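### 3.2 Source material and transfer

The corpus consists of split singles and demo tapes issued by Hosex and Skeketti, two small hardcore labels whose masters were largely lost. We worked from surviving vinyl and cassette copies lent by collectors. Each side was transferred three times at the same gain, and the pass with the fewest dropouts was kept. Noise reduction was not applied, as it alters the decay of cymbals and guitar feedback. 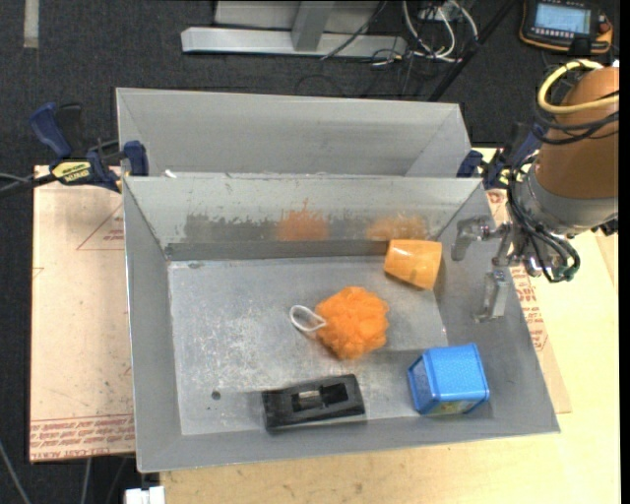
**Figure 2.** Gray metal bin with objects, including an orange cup and a mesh bath pouf.

Decay times were measured on isolated snare hits in bands centered at 500 and 2000 Hz. Hits overlapped by vocals were dropped. Because few rehearsal rooms from the period survive, we also recorded short reference impulses near hard surfaces. Kobori and Chevalier labeled the hits independently — disagreements went to Mustonen. Nine recordings had too few usable hits and were left out of the tempo analysis in Section 4.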